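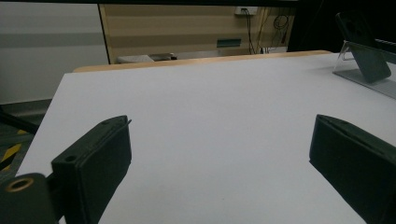
Tatau hand unit over the bench, jaws open, phone on the clear stand toward the back.

Ticket 3612
Project: Tatau hand-held gripper
Opened by: Kyu-ri Kwon
Assigned to: Beverley Mapplebeck
Component: pose tracking, Tekatau firmware
Status: closed, one follow-up open

Reported problem

Pose tracking drops out when the hand unit is moved slowly across the white table. The track is fine on pickup from the shelf and fine while approaching the table. Once the unit is low and level, the feature count falls and the estimate freezes, then jumps when tracking comes back. The largest jump so far was 287 mm sideways with the unit held still in both hands. Jaw width readings are not affected.

Camera is running at 60 frames per second. Board is the Plovodis carrier, powered from the 5 V rail. Firmware is the current Tekatau build, no local changes.

Kyu-ri Kwon, Thu 19 July

Log

Entry 1 – Mapplebeck
Reproduced on the second try. Swapped the USB cable for the short one and repeated. Same result, so cable ruled out. Supply stays flat during the dropout. No missed frames in the log, timestamps evenly spaced. The camera is delivering images and the tracker is not finding enough in them.

Entry 2 – Mapplebeck
Checked the finger mask. The tracker is supposed to ignore the two fingers, because they move with the camera and count as stationary features. The mask file on the board was the one from March, drawn for the old narrow fingers. The inner edges and the tips of the current fingers were outside it. With the unit moving, the tracker was locking onto the finger tips and concluding that it was standing still. That explains the freeze. It does not explain the low feature count.

Redrew the mask with a margin on all sides and included the mounting bracket and the brass-colored ring at lower left. The ring is a bright, high-contrast circle and the corner detector likes it very much.

Entry 3 – Kwon
Loaded the new mask. Freeze is gone. The estimate now reports "lost" when it is lost, and I can work with that. Still dropping out on the low pass.
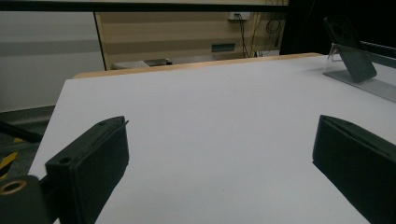 Feature count depends on how much of the view has texture in it, and the low pass leaves very little. I logged detected corners with the new mask and sorted them by where they fall. Almost none are on the table. The tabletop is pale, matte and fills most of the view, and the soft shadows near the fingers are too faint to register. What the tracker uses is along the top and left: the cables hanging from the wall outlet, the striped panel behind the table, and the yellow and black hazard striping on the floor. Tilt the unit down a little more and those go out of view. The horizontal bands on the panel are also poor for sideways motion – they look the same after a shift along their length.

Entry 5 – Kwon
Tried raising exposure in the camera settings first. It washed the table out further and added blur on fast moves. Reverted.

Laid a printed sheet of random dots under the work area and taped the corners. Ran the same low pass, slow and fast. No dropouts. Removed the sheet, dropouts returned on the first pass. Put it back.

Entry 6 – Mapplebeck
Agree with the sheet as the fix for now. Stan can be set to refuse a recording when the corner count is under a threshold, so I turned that on and left the threshold at its default. It beeps. If the beep is a problem in the evening, the volume is in the Stan audio settings, not on the board.

Resolution

1. Replaced finger mask with one drawn for the current fingers, bracket and ring included.
2. Dot sheet stays on the table for all Tatau recordings.
3. Low-feature check enabled in Stan.

Follow-up

The mask has to be redrawn by hand each time the fingers are changed. Tekatau should compare the mask date with the finger profile date at boot and warn on a mismatch. Opened as a separate request, assigned to Kwon.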